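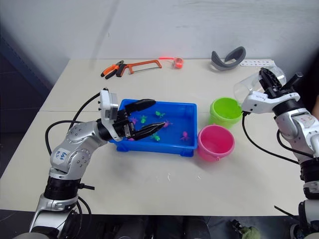 Litach Toy Library News

Home Borrow Sessions Members Contact

Sorting kits are back on the shelf

January 10, 2025

The small-figure sorting kits are available to borrow again from the start of this term. They were pulled in June for a full count and clean, and the job took longer than planned because so many sets had been mixed together over the years.

There are 40 kits in the new run. Each one is packed in a zip bag with a shallow tray, buckets and a handful of plastic sea creatures in different colours. The figures are small, with legs that stick out, and most children between three and six can pick them up with finger and thumb without much help. They are not suitable for children under three or for anyone who still puts things in their mouth.

The simplest way to use a kit is to tip the figures into the tray and sort them by colour into the buckets. Green goes in one, pinks and purples in the other. Some of the pinks are close to purple and children will disagree about them. Let them decide for themselves where the line is. Older children can take turns asking for a colour, or add up how many are left in the tray after each go.

A flat table works better than carpet. The figures catch in long pile and the trays tip if they are leaned on. Sit the buckets beside the tray on the side of the child's preferred hand, then swap them over once the child has the idea. Tongs are not supplied, but kitchen tongs with soft ends are fine and make the game a good deal harder.

Borrowing is for three weeks, with one renewal if there is no waiting list. Kits are filed under Zeramside, on the low shelves past the puzzles. The catalogue now lists 762 items in total, and the sorting kits have their own heading for the first time.

Please check the contents card before returning a kit. The card is inside the lid pocket of the zip bag and gives the number of figures in each colour. If one is missing, write it on the card and hand the bag in at the desk. There is no charge for a single lost figure. Spares are kept in a tub behind the counter, and we would sooner know than have the next family find out at home.

Wash figures and buckets in warm soapy water and dry them on a towel before they go back in the bag. Do not put the trays in the dishwasher. Several from the old run warped and had to be thrown out.

The library is also after clean ice cream tubs with lids, two-litre size, for storing the spare pieces. Leave them in the crate by the front door during opening hours.

Recent items

Skivow train tracks: missing bridge pieces found
Holiday opening hours
Srivastava Room closed for painting
Returning large outdoor toys
Membership renewals by email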